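Last tidied in February by Bevan, who also answers the emails.

# Ostell Toy Mending: things people ask us

## What do you mend?

Soft toys, mostly. Bears, rabbits, ducks, and a good many animals whose species is a matter for the family. We do seams, stuffing, eyes, ears and the sort of neck that has been carried about by one hand for six years. We don't do anything with a battery in it, including the ones that sing. Especially the ones that sing.

## How do I send one in?

Any clean box will do. Put a note inside with your name, the toy's name and what's wrong. "Poorly" is not enough. "Left arm coming away at the shoulder" is lovely. Please don't post anything damp.

## Will you wash it?

Only if you ask. Some owners are attached to the smell, and Adelino has learned the hard way not to have views on this. Washing adds a day or two, as thick stuffing takes its time.

## Why is my toy upside down in the photo you sent?

We get this one a lot, usually from someone under eight and quite cross. Toys go on the table however suits the job, and many of them end up on their heads. They come home the right way up.

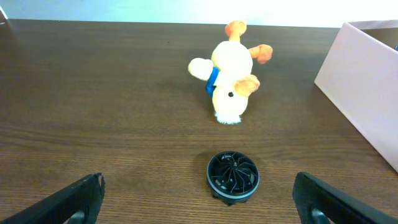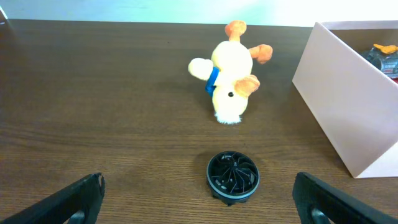 ## Do scarves and collars come off?

If they're tied on, we'd like to take them off and pop them in a labelled bag. If they're sewn on, they stay put unless the repair is underneath. A bright blue one against pale fur gets a colour test before any water comes near it, for reasons that Simão's nephew's polar bear could explain.

## Can you make the fluffy bits fluffy again?

Up to a point. Tufts on the head come back well with a soft brush and some patience. Fur that has been chewed flat is usually flat for good. We can replace it, but the new patch will look new, and children notice.

## What does it cost?

A plain seam is the cheapest job, and we quote for the rest once we've seen the toy. We won't start until you say yes. If the mending would cost more than you're happy with, we post it back as it came and charge only the stamps.

## How long is the wait?

Usually three weeks. Longer before Christmas, when we've had almost 100 toys on the shelves and Afonso working out of the kitchen.

## Can I visit?

Yes, after two in the afternoon, at the Gonder Lane door. Ring twice. The first ring mostly gets ignored.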